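19/05/2018

# On the Hanging of Pictures in Rented Rooms

The present entry continues the series on household practice that began in April with the note on window coverings. Its subject is the hanging of framed pictures in rooms that the occupant does not own. Correspondence received after the earlier note suggests that many readers have put the matter off for years and live with their pictures stacked behind a door.

The author has rented continuously for 19 years, in four different buildings, and has hung pictures in all of them. The observations below are drawn from that experience. They do not constitute legal advice, and any reader with a doubt about a lease should put the question to the landlord in writing before a single nail is driven.

## The lease

Most leases the author has signed were silent on nails and quite specific about "damage." The two words were treated as the same by one management company and as entirely different by the next. At the Rantala building, where the author lived longest, small nail holes were considered ordinary wear. At the following address a charge was made for each hole, and the final statement came to $316. The author paid it, having neglected to ask at the outset.

A short letter is sufficient. It should state what will be hung, on which walls, and by what means, and it should request a reply. Both letter and reply should be kept with the lease.

## The wall

Plaster and drywall behave differently, and older buildings often contain both. Plaster should be drilled at low speed with a sharp bit. A nail struck directly into it may loosen a piece a good deal larger than the nail. Drywall accepts a nail readily and will hold a light frame without further assistance. Heavier frames require a stud or a proper anchor.

Adhesive strips are widely recommended to tenants. The author has used them with mixed results and no longer places them on textured paint or in bathrooms. When they are removed, the tab must be pulled slowly and straight down along the wall. Pulling outward took a strip of gray paint from the author's hallway, and the repair remains visible in the afternoon.

## Height

Museums are often said to hang work so that its center stands near eye level. In a home, the rule requires some adjustment. In a dining room, where people are seated, pictures may properly go lower. Above a sofa, a hand's width between the frame and the sofa back is generally enough. The author's own standard is 58 inches to the center in hallways and 48 inches beside the reading chair.

Small pictures present a separate difficulty. A single modest frame on a broad wall can look lost, and the customary remedy is to surround it with others. The author does not always agree. A small landscape may be left alone on a plain wall with satisfactory results, provided that the color of the wall is quiet.

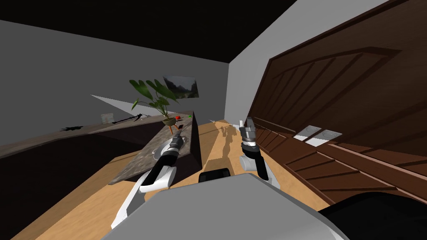

*A small mountain valley on a plain gray wall.*

## Choice of subject

Readers have asked what ought to be hung. The author declines to issue a general rule. It may be noted, however, that landscapes have moved from one apartment to the next with less trouble than anything else in the author's possession. Portraits have proved harder to place. A large abstract print purchased from Gravura, a shop whose stock the author otherwise admires, has been hung in three rooms and is currently in a closet.

Lucie McIntyre wrote in response to the April note to say that she rotates her pictures twice a year, in the manner of winter and summer curtains. She keeps those not in use upright in a Skillorska carton, with a sheet of cardboard between each pair. The author has adopted the cardboard and is considering the rotation.

## Frames and glass

Ready-made frames are adequate for most purposes. The author has purchased several from Sovach and replaced the hanging hardware on every one, the supplied sawtooth hangers being too short to hold the frame steady. Two D-rings and a length of braided wire make a considerable improvement. The wire should have a little slack, and two hooks on the wall will keep the frame level better than one.

Glass is heavier than acrylic and scratches less. Any picture hung over a bed should have acrylic. Neither material should be sprayed directly with cleaner, as the liquid runs beneath the edge of the frame and stains the mat. The cloth should be sprayed instead.

## On departure

Holes should be filled with lightweight spackle, pressed in with a finger, left to dry overnight, and sanded. Touch-up paint should be requested from the landlord when the lease begins, at which time it can often be found. By the end of the tenancy the can has usually gone missing or gone solid.

The next entry will concern shelving. Readers who have installed shelves on plaster walls, successfully or otherwise, are invited to write before it is prepared.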